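Insoles: trim from the toe or the heel?

trollside_jo
Bought a pair of full-length insoles for my work boots, one size too big as the shop had nothing else. Do I trim the toe or the heel? The boots are Hontons, a bit narrow at the front.

Lambros Sarantis
Toe, always. The heel cup is shaped and you'll ruin it. Draw round the old insole, cut outside the line, try it, then take off 2 mm at a time.

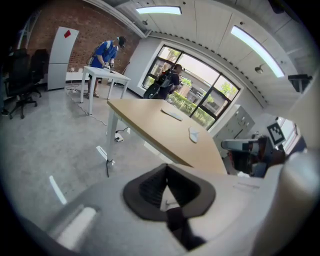

pirkholm8
Trimming is fine, but check how they sit before you pick up the scissors. Lay both on a bare table and leave them overnight if they came rolled up. A light wood-grain top like the one in the photo is good for it, as pale grey-blue insoles show up well enough to draw round. I do mine on the kitchen worktop.

trollside_jo
They came flat in a box. Do I still need to wait?

pirkholm8
No, go ahead.

mrs_tack
Don't agree about cutting outside the line. I've done it that way and they always ruck up at the toes. Cut on the line.

Lambros Sarantis
You can't put it back once it's off. Two goes with the scissors takes 10 minutes.

trollside_jo
Left one done, fits. Doing the right after tea.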